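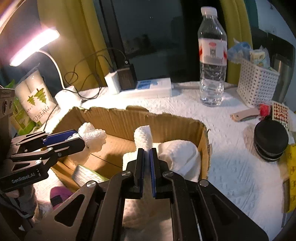 Lorna Munro
Contributing editor, household textiles

Waffle cloth

Waffle cloth, also called honeycomb cloth, is a woven fabric with a surface of small raised squares around sunken centers. It is used for bath and kitchen towels, dishcloths, robes, blankets and light bedding. Most waffle cloth sold for household use is cotton or a blend of cotton and another fiber. Linen versions are made in smaller amounts.

Structure

The pattern comes from the weave and is not pressed into the finished cloth. Warp and weft threads are allowed to float over several crossing threads in a stepped order, so that each repeat forms a diamond or square. The longest floats make the ridges. The shortest ones, where the threads cross most often, make the bottom of the cell. On the loom the fabric lies fairly flat. The cells deepen at the first wash, when the floats draw in and the ground tightens.

Cell size depends on thread thickness and on the number of threads in the repeat. Small cells give a fabric that lies close to the hand and is usual in dishcloths and face towels. Large cells give more depth and are more often found in blankets. The two sides of the cloth look much alike, and many makers finish the edges with a plain woven band or a folded hem to limit distortion.

Properties

Ridges and hollows increase the surface area exposed to air, and waffle cloth generally dries faster than terry of similar weight. It holds less water at one time. It is thinner when stacked, though an unpressed piece springs back more than a plain weave does and may not hold a sharp crease.

Shrinkage is the main practical drawback. Cotton waffle cloth shrinks in both directions, often unevenly, and a towel cut square may come out of the first wash slightly longer on one side. Some mills wash the fabric before cutting. Others add an allowance to the cut size and state the expected finished size on the label. Long floats can also snag on zippers, rings and rough fixtures. A snagged thread should be worked back into the cloth with a blunt needle and never cut.

Folding and packing

Waffle towels may be packed flat, rolled or bundled. Flat folding takes the least height but leaves lines across the cells, which relax after washing. Rolling spreads the pressure along the length of the towel. Bundling, in which the towel is gathered into a rounded mass and set into the box as it is, is the quickest of the three and wastes the most space.

In mixed cartons, towels are commonly placed against one wall, with netted bath items and flat packets kept to the other side. Netted pieces are light and recover their shape poorly if a heavy textile sits on them for long. Corrugated cardboard is adequate for short storage. A torn rim sheds paper fiber, which lodges in the cells and is hard to brush out, and a carton in that state should be lined with paper or a clean sheet before white cloth goes in. Packets containing liquid should not be packed with textiles unless they are sealed in a separate bag.

Care

New waffle cloth is washed alone in warm water before use. Fabric softener coats the fibers and lowers absorbency, so it is usually left out. The cloth is dried on a line or on low heat, then pulled gently by opposite corners while still damp to square it. Ironing flattens the ridges. Bleach is suitable for plain white cotton only, and repeated use weakens the floats before it visibly affects the rest of the weave.

Trade names

The Dolberg catalog lists its waffle towels by weight, with 200 grams per square meter as the lightest grade. Fivska uses the term "honeycomb" for large-cell blankets and "waffle" for towels, a division followed by several smaller sellers but not by Laing, where both words refer to the same fabric. Magnus Imrie's handbook of household weaves treats the terms as equal and sorts the cloth by the number of threads in the repeat.

See also

Terry cloth
Huckaback
Dishcloth
Linen storage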